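Search posts
Search people and tags
Wilma Carnegie
January, 7.15 am

Moved from a house with a water meter to one without, then back to one with. A few things I've learned about using less, in case they help anyone whose bill has just gone up. Thread.

First, read the meter yourself. Ours in Funthorpe is under a lid in the pavement and I had to lift out a foam pad to see the numbers. Write it down at bedtime and again when you get up. If it has moved and no one has run a tap, you have a leak.

Ours had moved. It was the downstairs loo, a trickle down the back of the pan that you couldn't hear. New valve, 15 pounds, fitted by my brother-in-law. Put a drop of food colouring in the cistern if you want to check yours.

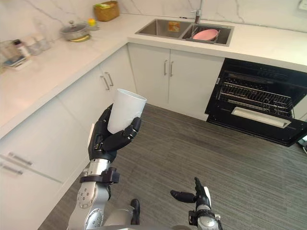
Second, the kitchen tap. I used to let it run until it came through cold enough to drink. Now I fill a jug and put it in the fridge. It took me a week to stop reaching for the tap.

Hot is harder. Our boiler is at the far end of the house and a fair bit of water goes by before it warms up. I catch that in a watering can. In summer it does the beans, in winter it flushes the loo.

Showers. I set the oven timer for 5 minutes and leave the bathroom door ajar so I can hear it. My daughter ignores it. We've agreed she can ignore it on hair days.
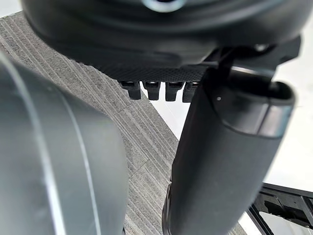

Small black tabs under a dotted band.

Baths I haven't given up. Two a month, and the second person gets in after the first. If that puts you off, fair enough.

Someone asked about water butts. We have 2, both second-hand, both off the shed roof. They fill faster than you'd think and they go green if you leave the lid off. Raise them on bricks or you won't get a can under the tap.

Washing up. A bowl beats a running tap, but rinse in a second bowl if you can't stand suds on things. I do glasses first, then cutlery, then plates, pans last. My mother did it in that order and I've never changed.

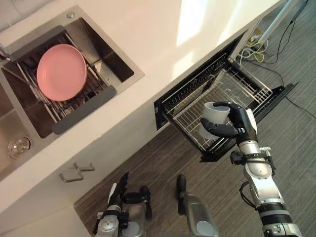 Pink plate on the rack in the sink.

Dishwasher people: yes, a full load on eco probably uses less than me. We haven't the space for one.

Last bit. Ask your supplier for the free kit before you buy anything. Ours sent a shower head and a bag for the cistern. The shower head was fine. The bag split in the first month.

Will post the next reading when I've done it. It's raining and the lid is under a puddle.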